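Home | Standards | Opinion | Training | Contact

We use cookies to improve this site. Accept | Settings

Written Rules Belong at the Bench

Most guidance on robots that handle liquids is written for the enclosed cell. It deals with fences, stop buttons and speed limits. It has little to say about the ordinary table, where two arms share space with household items and a spill may pass without a note.
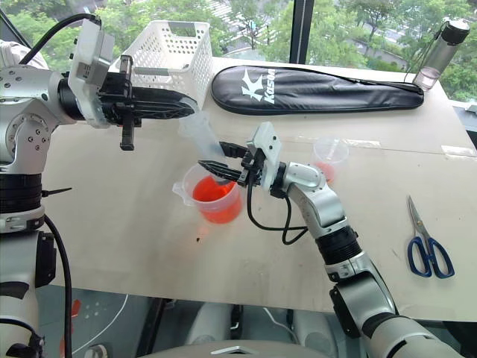 Two-arm work with a tilted cup and a measuring cup of red-orange liquid.

The Skustora code, as Märta Hellström has argued in these pages, should require operators to record marks on the work surface before each session. I agree. A small stain is easy to ignore on Tuesday and hard to explain in December. The code should also state what may remain within reach of the arms - scissors above all. At present Section 44 asks only for "reasonable order," and each site reads those words in its own way.

Kjell Sundqvist objects that a site logging 3,000 transfers a year cannot stop for paperwork. His concern is fair, but the Dultstead form has only 2 lines.
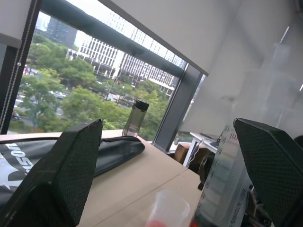 What the Code Should Say

Wrist views should be kept along with the wider view, and a named person should review both. Any loose item on the table should be listed or removed. Sites that cannot meet these terms should work with plain water until they can.

Contact the editors | Copyright Jeltley Review | Back to top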